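Kellent disassembly planner: gallery

The planner decides what comes out of an old desktop and in which order. I wrote most of it, so the slow bits are mine. Version 29 finally treats the drive caddy and the drive as separate objects, a distinction the hardware had been making all along. 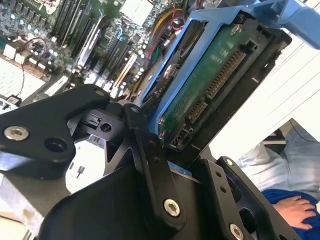 Blue caddy, drive still screwed in.
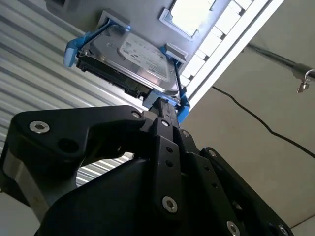
Same job for the planner: find a grasp on the caddy, then argue with the collision checker.

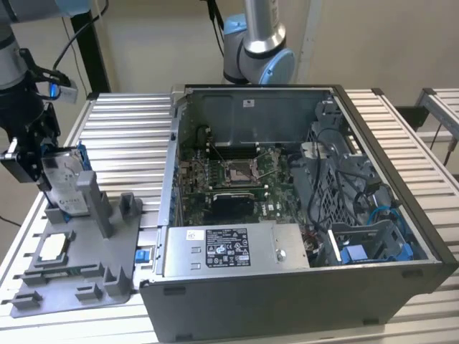
Hard drive over the fixture tray, CPU in its pocket.

A full replan used to take 275 milliseconds and now takes 105 - Jade Marsden moved the cable check to the end of the queue. Cables are still modelled as fat cylinders, and they still don't behave like it. The Mellor branch has her changes if you want to try them.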